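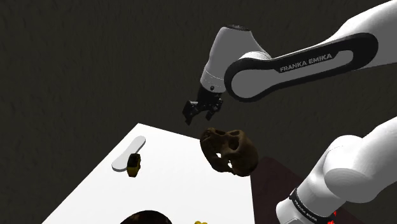
The arm in the simulator, gripper open above the skull.

Home News Workshop Back issues Contact

Jun 18, 2021
5 min read

Spending the robot money (slowly)

Several of you have asked when the robot is arriving, so I'd better come clean: we haven't ordered one. We've got the money set aside, we've got the corner of the workshop cleared, and what we're doing in the meantime is playing with a pretend one on a computer and writing down everything it makes us want to buy. I'm having a lovely time. The spreadsheet less so.

For anyone new to this newsletter, Brellum lends boxes of objects to schools. Skulls, shoes, tools, fruit, odd bits of household stuff, all models or things that can stand being dropped. Every box that comes back has to be unpacked, checked, turned over, photographed and packed again, and by the end of a busy term my wrists know all about it. The plan is for an arm to do the picking up and setting down while one of us does the looking. We call the whole business Pekik, after the first box we ever sent out, and the name has stuck even though I'm told it looks like a typing error on the invoices.

I started where everybody starts, with the price of the arm. I had it at the top of the page in bold for weeks and thought of the rest as bits and bobs. Then we began trying jobs in simulation and the bits and bobs got up and walked to the top of the list.

Take the table. In my head any table would do, we own plenty. But set out a few things in the simulator and the skull ends up right at the far side, overlapping where the white top stops and the dark red surface carries on. It's a perfectly ordinary place to put a skull if you're a person. If you're planning for an arm you start asking how much table you need on every side, whether the base goes on it or next to it, and what happens to anything nudged over the line. So we asked Zwahlen, who made our packing benches, for a price on a heavy steel-legged table with a proper mounting plate and a raised lip. It came back at £1413 with delivery. I'd put down £300! I've stopped telling people I'm good at estimating.

We could do it more cheaply. The plate could be bolted to one of the old benches, but the old benches wobble when somebody leans on them to drink their tea, and I don't fancy explaining that to a machine. Zwahlen will also do the table without the lip for a bit less. I've asked for the lip. Anyone who's chased a model apple under the racking will back me up.

Then there's the gripper. The one we've been trying has two fingers that open and close, very plain, and I've become fond of it. It's what you'd want for small upright things. My worry is at the two ends of our range. A skull is big and round and lumpy, with eye sockets that look like handy places to hook a finger and really aren't. Flat things are the other trouble, the pale insole sort of shape that lies so close to the table there's hardly anything to get hold of. And people will put things on top of other things. I do it myself, I'll plonk a little yellow and black block down on the end of something flat and then wonder why the job got harder.

So the gripper line in the budget has become three lines. One is the plain gripper. One is a set of spare fingertips in something softer, which we'd like to shape ourselves, and I've allowed £400 for material and for getting it wrong a few times. The last is a suction attachment, which I've left blank with a question mark, as I'd like to see how far we get with fingertips first. If your group has used suction on anything bumpy, do write in. I'd much sooner hear your story than buy my own.

I've had a few raised eyebrows about the simulation time, so a word on that. It's cost us nothing but evenings and a lot of biscuits. We can put the skull somewhere daft, send the arm over it, and find out we've run out of room without scratching so much as a fingertip. What it can't tell me is how slippery our real skulls are after years of small hands, or whether the soft tips will leave marks on the paint. Those things need real objects on a real table, and I've put a trial period in the plan for them before any box goes near the arm in earnest.

Zikov have offered to bring a demonstration arm over and let us have a go with our own objects. I've said yes please. They've asked for a list of what we'd like to try, and mine runs to 2 pages (I cut it down, you should have seen it before). I've put the awkward ones first. It's very easy to let a demonstration be all nice square blocks, and then you're left with a warm feeling and no idea about skulls.

A few other things have crept on to the list, in no particular order. A guard or a light curtain, depending on what the insurers say. A stop button somewhere I can hit it with my elbow. Training for more than one person — I was going to be the only one, and then I thought about my holidays. A lamp that doesn't glare off a white surface, as pale things on a white tabletop are hard enough to spot as it is. We may well paint ours a duller colour. And a yearly sum for servicing, which I'd left out completely until someone at Zikov asked very politely what I'd put down for it.

I've also had to think about what we won't buy. There's a moving rail on offer that lets the arm slide along, and it's gorgeous, and we don't need it. If the table is the right size then the arm can stay where it is, and the person working with it can bring the boxes over. There's a bigger computer on the wish list too. It can stay there. The one we've got copes with the simulator if you shut everything else down first, and I've got used to making a cup of tea while it loads.

As for when, I'd like the table in by September. It's useful to us with or without an arm on it, and I want to know it's level and solid before anything gets bolted down. The arm order waits until after the demonstration. I know that's slower than some of you hoped, and slower than I hoped too, but it's over a year's worth of raffle and hire money and I'd like to spend it once.

If you'd like a look at the spreadsheet, ask and I'll send it. It's got colours. The yellow rows are real quotes, the grey rows are my guesses, and you're very welcome to tell me which of the grey ones are silly. And if you run a lending scheme yourselves and you've got an object that's a pig to pick up, tell me what it is — there's still a bit of room at the bottom of the second page.

You are receiving this newsletter because you signed up for workshop news from Brellum. Update your preferences or unsubscribe at any time.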